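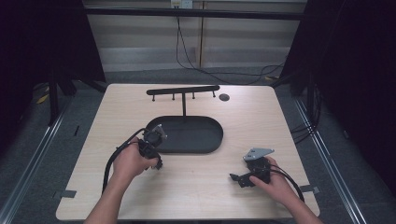
Ticket 969: Hand-held gripper pair, left finger pad
Product: Druveck two-hand kit
Opened by: Stanisława Kaczmarczyk
Handled by: Domingo Bustos, Brornance support
Opened: January 12, 2021
Status: Waiting for parts

Stanisława Kaczmarczyk wrote:

Hello, and thank you for the quick answer on my last ticket, the cable clips fit beautifully! I'm sorry to be back so soon. We have the kit on trial until February, and on the whole we are very happy with it. My trouble is with the left gripper. When I close it on something thin, the piece slides toward the bottom of the pads and then twists out. The right one, used the same way by the same person, seems to behave. I logged 202 picks with small hooks and rings on Monday and lost 78 of them, nearly all on the left side. I've wiped both pads with a damp cloth, restarted the Ruvonero software and swapped the two cables over at the computer end, in case it was a reading problem (it made no difference at all). Is there something I should be adjusting?

Domingo Bustos wrote:

Hi Stanisława, good to hear from you again, and please don't apologize, you've already saved me half the work by swapping the cables. If the slipping stays with the left hand after a swap, I'd put the software to one side and look at the fingers. Could you open the left gripper all the way, hold it low over a bare bit of table and send me a picture from its own camera? I'm mostly interested in the lower edge of each pad, where the covering meets the block. Please don't pull at anything loose just yet, tempting as it is.

Stanisława Kaczmarczyk wrote:

Picture attached. I had honestly never looked down there before!
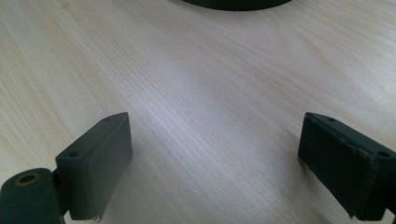 Both fingers open over the bare table. Note the lower edge of the left pad, near its base.

Domingo Bustos wrote:

Thank you, that helps a lot. There's a small frayed or chipped spot near the base of the left pad, and a thin sliver seems to be coming away from it. The lower corner of the right pad looks a little worn too, so I'd like to change both and keep them matched. I can't promise the sliver explains every lost pick, but it's in the area where your parts are slipping, and it's an easy thing to rule out.

I've put a pad set, part 132, on order for you at no charge, as the kit is still on trial. Each pad comes off with two small screws. Leave the knuckle and its brass-colored ring alone, and run the open and close calibration in Ruvonero once the new pads are on. Until the set arrives, try gripping a little higher up on the pads and go easy on the squeeze.

Stanisława Kaczmarczyk wrote:

Wonderful, thank you. I'll stick to the bigger pieces until then, and I'll repeat the same 202 picks with the new pads so you have something to compare. Could you leave the ticket open for me?

Domingo Bustos wrote:

Of course. Leaving it open, and I'll add the tracking number when I have it.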